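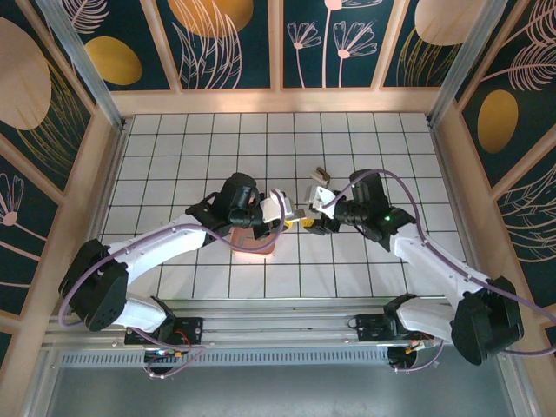

Two arms, one meeting point.

Toveo Photographic Trust
The shortlist for this year's Koskela Print Prize is now open to view on our website. In this thread we set out how the entries were judged, what the panel looked for in a finished print, and what entrants should do next. 1/16

The prize received 778 prints. Each was viewed under the same lamps, at the same distance, with the name of the photographer covered. Members of the panel did not see artist statements until the second round. 2/16

Of these, 22 prints have been placed on the shortlist. Every photographer on it has been told by email. If you entered and have had no message, please check your junk folder before writing to the prize office. 3/16

The Koskela Print Prize is for the print as an object. A strong file that has been poorly printed will not go far, and the panel set aside a number of pictures that had looked very fine on screen at the entry stage. 4/16

The most frequent fault was in the shadows. Many prints were a good deal darker than the file supplied with them. This usually points to a monitor set too bright for the room. We advise entrants to make a small test strip and look at it in daylight before ordering the full size. 5/16

The second fault was sharpening. Grass, gravel and bare branches suffered most. Sharpening that seems mild at full screen can leave a hard pale line on paper, and the panel marked this down wherever it drew the eye. 6/16

Choice of paper was on the whole better than last year. Matt cotton papers suited the quieter work, in particular the fog and snow pictures. Several night pictures on the same papers lost their blacks and would have been better served by a baryta surface. 7/16

Borders: the rules ask for a plain white border of at least 2 cm on all sides. Prints without one were still judged, but they could not be handled safely and some arrived with bent corners. From next year a print without a border will be returned unjudged. 8/16

Titles were read only in the final round. The panel has no preference between a plain title and a more literary one. It does ask that titles be spelled the same way on the form and on the back of the print, as this caused delay in the office. 9/16

On editing: dodging, burning, dust removal and colour correction are allowed in every section. Adding or taking away objects is allowed only in the Open section. Two prints were moved to Open with the agreement of the photographers, and neither lost marks as a result. 10/16

The Sterkine Award for a first-time entrant will be given again this year. It is chosen from the whole entry, and a print does not need to be on the shortlist to receive it. The result will be given with the main prizes. 11/16

The shortlisted prints will be shown at the Gunora Gallery throughout July. Entry is free. The ground floor has step-free access and seating, and large-print captions may be borrowed from the front desk. The upper room is reached by stairs only. 12/16

Shortlisted photographers are asked to send a caption of no more than sixty words, the paper and ink used, and the size of the print without its border. Please do not send a frame. All work will be framed by the gallery to a single pattern. 13/16

Prints not on the shortlist will be posted back in the packaging in which they came, where return postage was paid. Those who chose to collect may do so from the Gunora Gallery on production of the entry receipt. Prints not collected by the end of the exhibition will be recycled. 14/16

We are not able to give written comments on single entries. A general report from the panel, covering each section in more detail than is possible in this thread, will be placed on the Toveo website when the exhibition opens. Past reports may be read on the same page. 15/16

The Trust thanks all who entered, and the panel for its careful work over a long sitting. Questions about the exhibition should go to the Gunora Gallery. Questions about entries, receipts and return postage should go to the prize office, using the form on our website and quoting your entry number. 16/16

Added at 4.30 pm: we have been asked whether a shortlisted print may be sold during the exhibition. It may. The sale is a matter between photographer and buyer, the gallery takes no commission, and the print must stay on the wall until the exhibition closes.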